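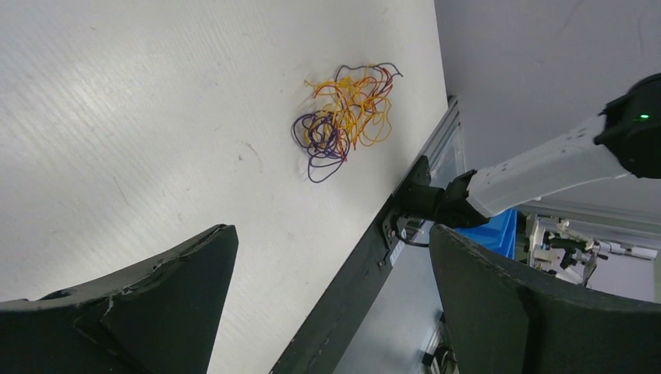 Nuvier hookup wire is a thin stranded copper wire with a soft jacket, sold by the spool or in mixed-color bundles. It is made for small jobs such as model railroads, dollhouse lighting, doorbells and battery projects. Colors are chosen to stay easy to tell apart after the wire comes off the spool, so yellow and orange strands can still be picked out from purple ones when they end up in one heap on the bench. The jacket strips cleanly with ordinary hand strippers.

Sizes and packs

Single-color spool: 25 feet
Mixed bundle: precut lengths, assorted colors
Jacket: silicone, matte finish
Conductor: tinned copper, stranded
Use: low-voltage indoor wiring only

Not for household line voltage. Not for burial or outdoor runs.
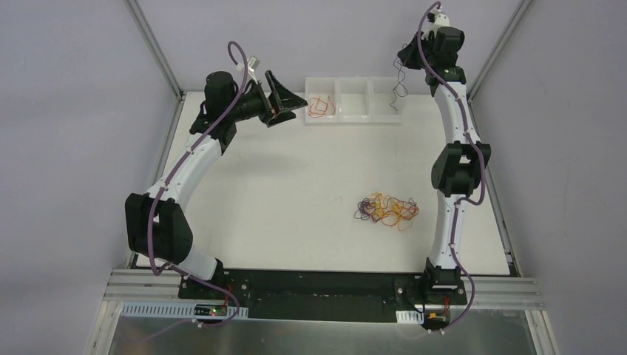
Loose wire in orange, yellow, purple and dark blue, with three-compartment tray.

Choosing between spool and bundle

Order spools if you are wiring a layout or anything with long runs. A 25-foot spool covers a small shelf layout with feeders every couple of feet. The mixed bundle suits repairs and short jumpers, and costs less if you only need a little of each color. Bundles are cut by hand and lengths vary slightly. We do not take requests for particular color mixes, but any color can be bought by the spool.

The bundle ships in a paper sleeve. Most customers move it to a drawer or tray once it is open.

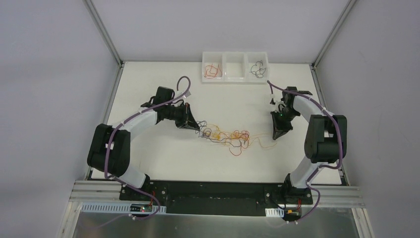 Spools ship in a cardboard box and can be hung on a dowel or a standard pegboard hook. The center hole fits the Daturo bench rack, sold separately. Snip the tape at the rim, pull off what you need, and tuck the free end back into the notch. Silicone jackets pick up dust, which wipes off with a damp cloth.

Strip 2 inches or less at a time. Longer pulls can stretch the jacket and leave it thin near the cut.
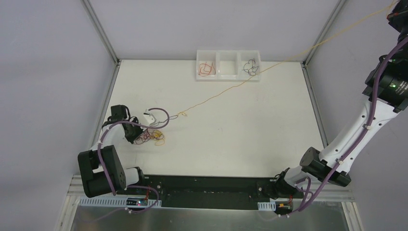
Shipping and returns

Orders placed before 2 p.m. leave the Grabowska warehouse the same day. Unopened spools can be returned within 25 days. Cut wire and opened bundles cannot be returned.

Also in this range

Nuvier heat-shrink tubing, 95-piece assortment
Daturo bench rack, holds 17 spools
Zernora hand strippers, small gauge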